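Two arms, one takeout order

I've been promising a post about the teleop stuff for weeks, so let's go. My evenings since May have mostly gone like this: I sit down, grab a pair of little hand controllers, and pack a coffee order with somebody else's fingers. The fingers belong to two robot arms in a lavender box, and they're a lot clumsier than mine.

The setup is called Plander (the software side, anyway — the controllers are from Sarnetik and I have opinions about them, see further down). I drive both arms, the computer records everything I do, and later a model gets trained on the recordings and tries to pack the order without me. My whole job is to be a good example. I've never been one before, so it's a stretch.

The task

The order is coffee to go. A lidded cup has to end up in the cardboard carrier, straws get picked out of the straw cup, and it all goes in the paper bag at the right side of the table. Left arm mostly does cups, right arm mostly does the bag. When I started I let either arm do whatever was handy, and the first model I trained dithered horribly. It would send both arms toward the same cup and then stop, like two people in a doorway. So now I have rules, and I stick to them even when they're slower.

I also move the props between runs. Carrier a little closer, bag turned a bit, straws fanned out differently. If you leave it all in the same place you get a robot that's memorized a table.

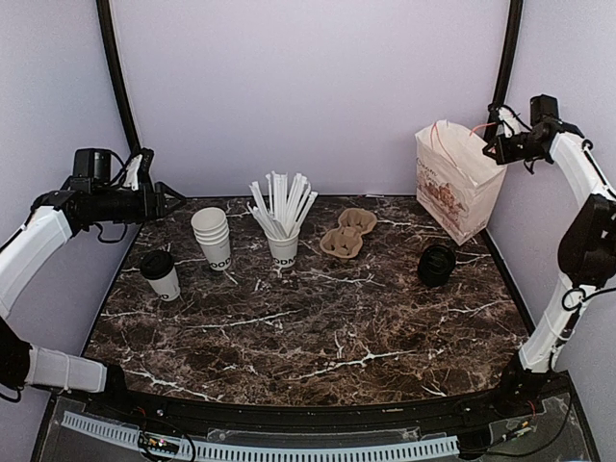
The bag is the worst

Cups I can do half asleep. Paper cups squish, sure, but you learn how far to close the trigger and after 10 tries your hand just knows. The bag, though! String handles are evil. They flop, they twist, they slide off the finger right when you think you've got them, and since the controllers give me no feel at all, I only find out by looking.

What finally helped was coming in from above and slightly behind, slow, and pausing for a beat before closing the gripper. Then I pull up a tiny bit to check that the handle's really hooked. That little check tug shows up in the trained model too, which made me stupidly happy the first time I saw it. It does my tug! It even does it when it's missed the handle completely, and then carries on lifting nothing with total confidence.

Straws are second worst. They're paper wrapped and they cling together, so I'll go in for one and come out with 2 or more. For a while I threw those runs away. Now I keep them if I put the extras back neatly, so the model gets to see what fixing a mistake looks like.

How much is enough

I'm at 3231 recordings, counting the ones I've flagged as bad. A clean run takes me around 40 seconds, which doesn't sound like much until you add resetting the table, which I still do with my own two hands like a caveman. I stop when I catch myself rushing. You can see it in the playback, the arms get jerky and I start cutting corners over the cup stack, and I really don't want to teach it that.

About those controllers

The Sarnetik ones are light and the triggers are lovely, but the left one drifts. After a long session my left arm sits a touch lower than where I think I'm holding it, so I re-zero before every batch. I tried the Dandetti pair before these and gave up on the wrist strap. If anyone's had luck with the newer firmware, leave me a comment.

Next up I want to try handing the bag from one arm to the other. I've done it twice so far and dropped it once.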